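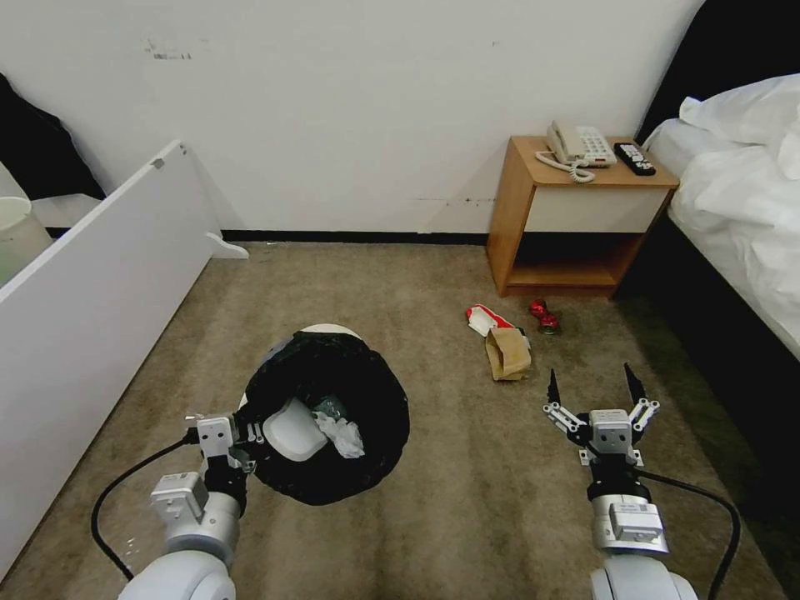 Carpet, white wall, black trash bin.

Makowska brings daytime office cleaning to Hadlow

HADLOW, April 11, 2025

Makowska, the family-owned office cleaning company, is moving all of its Hadlow customers from night cleaning to daytime cleaning, starting with the Gemdale building and finishing in July. I own the company, and I wanted to write this announcement myself, so please forgive me if it sounds more like a letter than a press release!

I've been cleaning offices in this town for 11 years. For nearly all of that time my crews have started work when everybody else was sitting down to dinner. I did it too. I'd kiss my kids good night at five in the afternoon (they thought it was hilarious, then they got older and didn't) and come home when the birds were starting up. You get used to it, sort of. What I never got used to was hiring wonderful people and then losing them a few months later to any job at all that let them see daylight.

So we tried something different. Last year we asked the management at Gemdale if we could clean two of their floors between nine and three, with people at their desks, and see how many complaints we got. We got a few in the first couple of weeks, mostly about vacuum noise, and one very long email about a whiteboard. Then the complaints dropped off, and by the end of the trial the tenants on the other floors were asking when it would be their turn.

Their turn is now. From this month we clean the whole of Gemdale by day, all 251 desks of it, along with the kitchens, the restrooms, the meeting rooms and that strange little hallway by the freight elevator. The Zokbridge offices across the street follow next, and our smaller Hadlow customers will switch over one at a time until July. If you're one of them, you should already have a letter from us with your date on it. If you don't, call the office and we'll sort it out.

What changes for tenants

The most noticeable change is the trash. At night we went around and emptied everything in one sweep, which meant a lunch thrown away at noon sat there until ten in the evening. Anyone who has shared a small room with somebody's leftover curry will know how I feel about that. Now we do the bins twice, once in the middle of the morning and again after lunch, and the kitchens get an extra look before we leave.
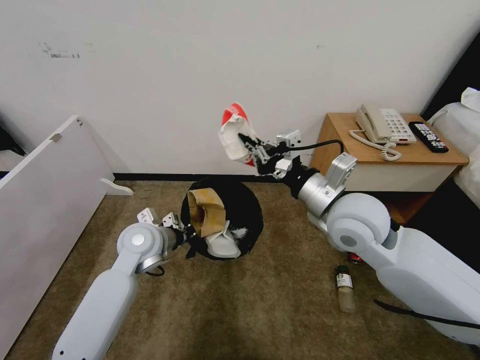

Paper bag with red printing, held over a lined trash bin.

Bags from lunch places are the big one, by the way. They take up a huge amount of room for something that weighs nothing. Please squash them down! A flattened bag leaves space for the rest of the day's trash, and a bin that isn't overflowing takes us a few seconds instead of a couple of minutes on our knees picking napkins out of the carpet.

Vacuuming in open areas will happen before ten, with quieter machines than the ones we used at night. We bought new ones for this, and they weren't cheap, and I'm delighted with them. You can hold a phone call with one running on the other side of the room. We won't vacuum inside a private office while someone is working in it unless they wave us in. There's a door hanger for that, green on one side and orange on the other, and each tenant will get a stack.

Meeting rooms are cleaned in the gaps between bookings. If your team tends to run over, we'll come back later. We've learned not to hover in the doorway with a spray bottle, it makes everyone nervous.

What changes for our crews

Everybody who worked nights for us in Hadlow has been offered the same number of hours on days, at the same hourly rate. I know that a night rate is usually a bit higher, and I didn't want anyone to pay for this switch out of their own pocket, so the night rate simply becomes the rate. A couple of people told me they prefer nights and always will. We still have medical offices outside town that need evening work, and those shifts went to them first.

The part I didn't expect was how much people would enjoy being seen. One of my longest-serving cleaners told me she had looked after the same desk for years, knew its plants and its birthday cards, and had never once met the man who sat at it. They say hello every morning now. He's started moving his coffee mugs before she gets there, bless him.

A word about liners

I get asked about this more than anything else, so it's going in. With two trash rounds a day, won't we go through twice as many bin liners? No. On the morning round we tip out what's dry and leave the liner in place, and we change it only if something has leaked or it's started to smell. The afternoon round works the same way. During the Gemdale trial we ordered 2000 fewer liners than we had in the same stretch the year before. My supplier noticed before I did. 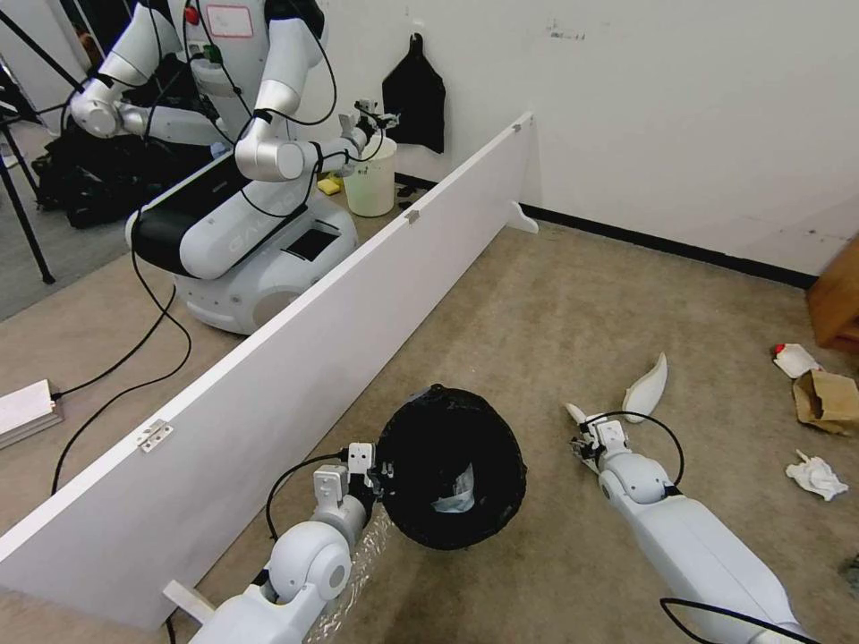 Inside a bin with a dark plastic liner.

It helps enormously if liquids go down the sink. Half a cup of iced coffee in the bottom of a liner means the whole thing has to go, and quite often the carpet underneath needs attention too. Every kitchen at Gemdale will have a small tub beside the sink for ice and dregs, and we'll empty it on each round.

We're also asking tenants to leave each bin where they'd like it to live. If it's behind a door, under a pile of coats or wedged in next to a filing cabinet, we may miss it, and then you'll be cross with us and you'll be right. A spot out along the wall is perfect.

Come and see us

Tenants at Gemdale and Zokbridge are invited to a coffee morning in the Gemdale lobby to meet the crew who'll be looking after their floor. The building managers will post the time by the elevators. There will be cake, and I'm baking it, so set your expectations accordingly. Bring your questions about noise, door hangers, cleaning products, allergies, dogs, anything you like. If your company has security rules about who can be on the floor during working hours, please tell us ahead of the switch so we can get badges made.

Businesses elsewhere in Hadlow that would like to try daytime cleaning can book a walk-through at no charge. It takes less than an hour and we'll leave you with a written plan and a price. We have room for 3 more customers before the summer and will start a waiting list after that.

About Makowska

Makowska cleans offices, clinics and shared buildings in and near Hadlow. The company is family-owned and employs all of its cleaners directly.

Press and customer questions can go to the Makowska office in Hadlow, open on working days from eight to four. We used to answer the phone until midnight. Please don't try that anymore, I'll be asleep.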